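Who Says It's "Natural"? How to Read a Food Label Without Being Fooled

Go to the kitchen and pick up three things to eat. Any three. Now look at the fronts of the packages. I'll bet at least one of them is bragging.

Maybe it says "natural." Maybe it says "farm fresh" or "wholesome" or "made with real fruit." There may be a red barn and a cow who looks very pleased with herself. All of this is there to make you feel something, and feeling something is different from knowing something.

This page is about how to tell the two apart. You don't have to stop eating yogurt. I like yogurt.

Two sides of every package

The front of a package is mostly advertising. A company pays people to choose the words, the colors, and the size of the cow. There are rules about lying, but there is a lot of room between a lie and the whole story.

The back (or the side) is where the required facts go. In the United States most packaged foods have to carry a Nutrition Facts box and a list of ingredients. The type is small. It has no barn. It is much more useful.

So here's the first habit to learn. Read the front, say "Hmm," and turn the package around.

What does "natural" mean?

Less than you would think. When you see "natural" on a cereal box, you might picture a field with no chemicals sprayed on it and no factory anywhere near. The word doesn't promise that. It usually has to do with whether artificial things, like fake colors, were added to the food. It doesn't tell you how the plants were grown or how the animals were treated.

Also, plenty of natural things are bad for you. Poison ivy is natural. So are some mushrooms that could put you in the hospital. And sugar comes from a plant.

What does "organic" mean?

This one has more behind it. To use the round USDA Organic seal, a farm has to follow a long set of written rules and be checked by an inspector. The rules limit which sprays can go on the crops. For dairy cows, they say the cows must eat organic feed, spend time on pasture in the grazing season, and not be given growth hormones.

Does that make organic food perfect? No. Here are some things the seal does not say:

It does not say no sprays at all were used. Some are allowed, mostly ones that come from nature.

It does not say the farm is small. Some organic farms are enormous.

It does not say the food is good for you. An organic cookie is a cookie.

It does not say the food tastes better. You'll have to judge that for yourself.

Grown-ups argue about whether organic food is worth the extra money. They have been arguing for a long time, and many of them get quite loud. When people argue that much, it's often a sign that the answer depends on what you care about. Someone who cares most about how the soil is treated may decide one way. Someone with a small grocery budget may decide another. Both of them can be smart people.

The hormone puzzle

Hormones are messages that travel through a body and tell it what to do. Your body makes them. Cows make them too. Plants even have their own kind.

So what about a carton that says "no hormones"? Be careful with that one. All milk has tiny amounts of hormones in it, the ones the cow made herself. What the company probably means is that the farmer didn't give the cow any extra. A more careful carton would say "from cows not treated with added growth hormones."

Now a trickier one. Suppose you see a package of chicken that says "raised without added hormones." Sounds great! But in the United States, farmers aren't allowed to give added hormones to chickens in the first place. The chicken next to it, with the plain label, was raised under the same rule. Look closely at the fancy package and you should find a line in small print saying so.

It's like a kid at school bragging that he has never robbed a bank. Fine. Neither have you. 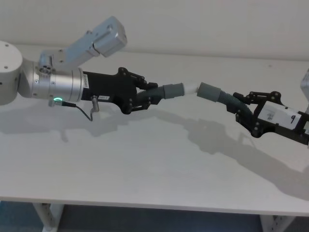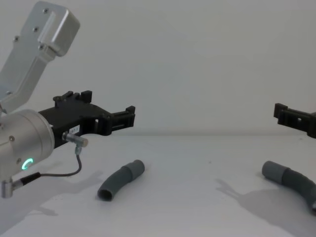

Let's pick on a yogurt

Meet Huvent Little Moo, a strawberry yogurt in a pink cup. We'll read the front together, one claim at a time.

"100% real taste." What would unreal taste be? If you can taste it, it's real. The number makes the claim sound like science, but it isn't measuring anything.

"Made with real strawberries." How many? It could be a big handful, or it could be one slice. Turn the cup around. Ingredients are listed by weight, with the heaviest first. On Little Moo the list starts with milk, then sugar, then strawberries. There's more sugar in there than strawberry.

"Only 7 ingredients!" Is seven a good number? It depends what they are. You could make something awful with two.

"From happy cows." Who asked them? There's no happiness inspector. If you want to know how the cows lived, you need a label with rules behind it, and you need to be able to read those rules.

"Loved by 3847 families." This is my favorite. Where did that number come from? Did anyone ask the families who didn't love it? A very exact number feels true, and that makes it a handy trick. Ask how it was counted before you let it impress you.

After all that, the yogurt might still be perfectly good. It might be your favorite. But the front of the cup hasn't told you much.

Seals, stamps, and stickers

A seal is a little badge on a package. Some seals are hard to earn. Others are drawn by the same company that made the food.

Wibisono granola bars have a gold circle on the wrapper that says "Wibisono Certified Good." Who did the certifying? Wibisono. That is like giving yourself a trophy.

The Drandbridge egg carton has a green leaf on it. There are no words with the leaf. It's just a leaf. Lots of people will see it and think the eggs must be special in some way, and the company never had to say so.

When you meet a seal you don't know, try these questions with a grown-up:

Who gives out this seal? Is it a different group from the one selling the food?

Are the rules written down where anyone can read them?

Does somebody visit and check?

Can a farm lose the seal if it breaks the rules?

If you get a "no," or if you can't find out, treat the seal as decoration.

Be fair with your doubts

Asking hard questions is called being skeptical. It doesn't mean believing that everybody is a crook. That would be lazy in its own way, and it would make you tiring at dinner.

You have to be skeptical of scary claims as well as nice ones. If a video tells you that ordinary milk is poison, ask the same things you asked the yogurt. Who is saying this? How do they know? Are they selling something? Quite often, the person warning you about one food has another food for sale.

And watch out for the word "chemicals." Water is a chemical. So is salt. Everything in your lunch is made of chemicals, organic or not. What matters is which ones, and how much.

You should also be skeptical of me. I've told you several things about the rules for food labels. Rules get changed, and writers make mistakes. Your librarian can help you look them up.

Try it: the label hunt

You need a pencil, some paper, and a grocery store. A kitchen cupboard will do if nobody is going shopping before Thursday.

1. Choose one kind of food, such as bread, milk, or crackers.

2. Write down every claim you find on the front of three different brands. Copy the exact words.

3. Next to each claim, write F if it's a fact you could check, or M if it's only meant to give you a mood. "No added sugar" gets an F. "Goodness in every bite" gets an M.

4. Look at the ingredient lists. Write the first three ingredients for each brand.

5. Compare the prices. The big number on the shelf tag is for the whole package. The small one tells you the price per ounce, so use the small one.

When a fourth grade class tried this with bread, they found 18 claims on a single bag of Lileo Country Loaf. Half the class marked "baked with care" as an M. The other half said you could check it if you watched the bakers. They never did agree.

Words to know

Claim: something a person or company says is true.

Ingredient: one of the things a food is made from.

Organic: grown and handled under a certain set of written rules, which inspectors check.

Pasture: land covered with grass and other plants that animals eat.

Skeptical: wanting good reasons before you believe something.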